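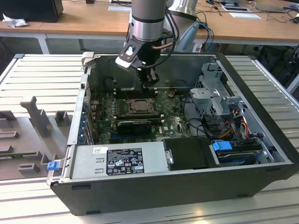 Dell tower on its side with the cover off

Old Dell tower: clean it and put it back together, or swap parts while it's open?
Vumen Community Help > Desktops > Repair and cleaning
Posted Wednesday, August 16, 2023
Viewed 1291 times

Niilo Eskola
Hi all! I picked up a used Dell tower from Galta back in February and I finally got it open. It was loud from the first day (my wife could hear it from the hallway) and it shut itself off twice when I had a bunch of browser tabs and a video going. I figured the thermal paste was ancient, so the heatsink is off and so are all the memory sticks. I've had the processor out of its socket as well, mostly because I wanted to see what I was dealing with.
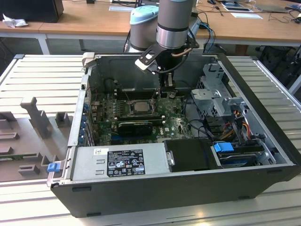 What I want to do is clean off the old paste, put new paste on, and get the whole thing running again without bending anything. I have rubbing alcohol, coffee filters, and a tube of paste that's been in a drawer for who knows how long. The graphics card is still in its slot and I haven't touched the power supply or the hard drive. Do I need to take those out too? The drive has a blue handle on it and it looks easy enough, but I'd rather leave it alone if I can.

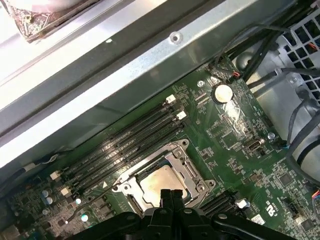

The other thing is the dust. There's a fan next to that big metal crossbar and it's caked with brown fuzz. I tried a dry paintbrush for a minute and mostly just pushed it around. Can I vacuum it? And does it matter which slots the memory goes back into? There are slots on both sides of the processor and I, uh, didn't write down which ones were full. Thanks in advance!

Tyyne Oksanen
Leave the power supply and the drive where they are, you don't need them out for this. Unplug the tower from the wall if it isn't already, hold the power button down for 10 seconds, and touch bare metal on the case before you reach in.

For the processor, put a little alcohol on a coffee filter and wipe until the filter comes away clean. Do it with the processor clamped in the socket so nothing drips down where the contacts are. Let it dry, then put a small blob of paste in the middle and set the heatsink straight down. Tighten the screws a bit at a time, going corner to opposite corner. I'd buy new paste. If yours comes out runny or crumbly it belongs in the trash.

Don't vacuum in there, static is a real worry. Take it outside, hold the fan blades still with a finger, and use short bursts of canned air. For really stuck-on fuzz, a cotton swab with a tiny bit of alcohol works great (it's slow, but kind of satisfying!).

Memory order does matter on a lot of these. Look on the inside of the side cover for a diagram, and if there isn't one, get the model number and look up the owner's manual. Push each stick down until the clips at the ends close.

bortolotti60
just get a new computer, those old ones use too much power. mine was 10 years old and I got 20 bucks for it

Niilo Eskola
Thanks Tyyne, super helpful. I'm keeping it, bortolotti60, sorry! I ordered fresh paste and two cans of air.

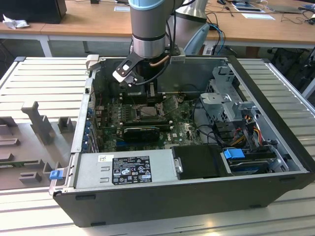 One more thing while I wait on the mail. The red, yellow and black wires by the drive cage hang down pretty loosely. Is it okay to put a zip tie on them, or will that make the cage hard to get out later?

Tyyne Oksanen
A zip tie is fine, just leave it loose enough that you can slide a pencil through, and keep the wires away from any fan. Velcro is nicer if you think you'll be in there again. Before you close it up, run it for 20 minutes with the cover off and check that the processor fan is spinning.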